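The Away Strip

The last of the Wetlow away jerseys came in a box that used to hold lawn sprinklers, and I knew before I got the tape off that it was going to be the green one. 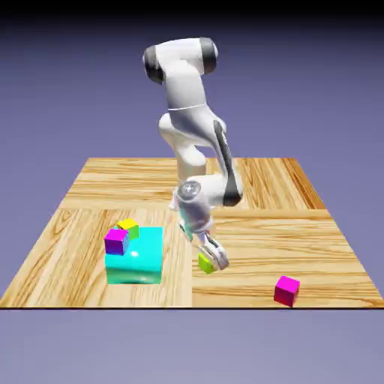
The arm over its square wooden platform, in a computer rendering.

I should explain about the green one. Wetlow is my town's football club, and football in Wetlow means the round-ball kind, played on a ground that slopes so badly towards the river that the visiting goalkeeper always asks to see it measured. We have a home strip, maroon with a cream collar, and everyone in town owns one of those. You get given it at birth, more or less. My grandfather was buried in his. But the away strip changes every season, and the away strips are where the glory is!

There was the mustard one with the brown sleeves. There was the one with diagonal stripes that made the linesman feel ill. There was a pale blue number made by Nolletti, who had a little factory out past the grain silos and knitted their own collars, and I will fight anybody who says a better collar has ever been put on a footballer. It sat flat. It stayed flat in the rain. My aunt wore hers to two weddings and was complimented at both.

And then there was the green. Nolletti made it in their final season, the year we were drawn away to Asturside in the cup, and they made one for each player in the squad and that was that. Twenty-three shirts. No replicas, no kids' sizes, nothing in the shop. The machines were sold in May and the building became a place that did tyres.

I was nine. I went to Asturside in the back of my uncle's Honda with a thermos between my feet and my cousin asleep on my arm, four hours each way, and I can still tell you the colour of that shirt coming out of the tunnel. People say bottle green, but it was darker than a bottle and it had some blue in it, like the river gets under the rail bridge late in the afternoon. The whole away end went quiet for a second. Then a man behind me said, "Well, look at that," very softly, as if somebody had brought out a baby.

We lost, of course. We lost by a goal so late that half the ground had gone for their buses. I cried the whole way home and would have told you it was the best day of my life.

So when I grew up and had a bit of money and a spare room, I started collecting. Away strips only. I got the mustard at a garage sale, from a woman who'd been using it to cover a birdcage. I got the diagonal stripes from a retired linesman, and no, I didn't ask. The pale blue one was my aunt's, and she made me promise to wear it at least once a year, which I do, on her birthday, to lunch. One by one they went up on the wall on wooden hangers, and my neighbours started bringing their visitors round to have a look. I loved that! I'd put the kettle on and tell them about every collar.

But I never got the green. I wrote to players. I wrote to players' mothers. One had been left on a train, and one had been cut up for a quilt (I've seen the quilt, it's gorgeous, and they won't sell). One was in a frame in a pub that flooded. A midfielder who'd moved up the coast told me he still gardened in his, and would I please stop ringing at dinner time.

Then the sprinkler box.

It had no letter in it. The postmark was Asturside. I sat down on the kitchen floor because the chairs suddenly seemed a long way off, and I lifted the tissue back, and there was the river under the rail bridge, folded in four.

I didn't touch it for a while. I washed my hands. I washed them again. When I finally held it up by the shoulders it was bigger than I'd remembered, or I'd been smaller, and the collar sat flat. All those years in somebody's drawer and it sat flat! I said "Nolletti" out loud, like grace.

On the back was the number 23. That stopped me, because I knew my twenty-three. He was the reserve who never got on, a lad of seventeen who'd warmed up along the touchline that whole second half, up and down in front of us, looking over at the bench every time he turned. We'd sung for him. We didn't know his name, none of us, so we'd just sung the number, and near the end he'd grinned and given us a wave, and the goal had gone in at the other end while we were all waving back.

There was a mark near the hem, a brownish smudge in the shape of a thumb. I thought it was mud, and then I thought, he never got on the pitch. I put my nose to it. I can't claim there was any smell left after all that time. But I remembered him stopping by the fence after the whistle, and a small kid at the front with a sausage roll, absolutely bawling, and him bending down and letting the kid grab a handful of that beautiful shirt to wipe her face on.

My uncle had lifted me over two rows of seats to get there. I'd forgotten that. I had remembered the colour and the quiet and the drive, and I'd forgotten I ever had hold of it.

I turned the box over. I shook the tissue out. Tucked into the flap was a bus ticket, Asturside to Wetlow, one way, for the last home game of the season, and on the back, in pencil, somebody had written, "Still warming up. Save me a seat?"

I rang my cousin and shouted so much she thought there'd been a fire. Then I went and took the green shirt off the table, and I found the very best hanger, and I stood in front of the wall holding it for a good long time. In the end I hung it on the kitchen door, where he could reach it.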